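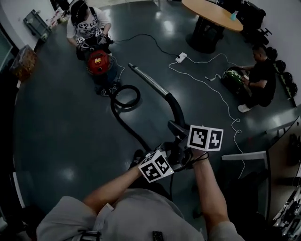
Brollholm G2 Handheld Gripper

Okay, I have a soft spot for this one! We've had the G2 out since February, up against the Gollov Duo and our old Fornport pair, and vacuum cleaners turned out to be the best test going. A round handle, a long metal wand, a hose that pulls every which way — if a grip is going to twist, it'll twist there.

The G2 held on nicely (new finger pads, much grippier than last year's). The Duo is lighter at 604 grams against 717, and my wrist noticed by the end of an afternoon, but its jaws let the handle roll when I pushed hard. For cups and boxes I'd still happily pick the Duo.

Marker cubes are sold separately and clip on top without tools. Keep your sleeves clear of them, or tracking drops out for a moment.

What you get: gripper, 2 sets of pads, wrist strap, charging cable. Fits Tô mounts too — just ask for the short bracket when you order.

Spare pads come in bags of 100. Ships in the padded case.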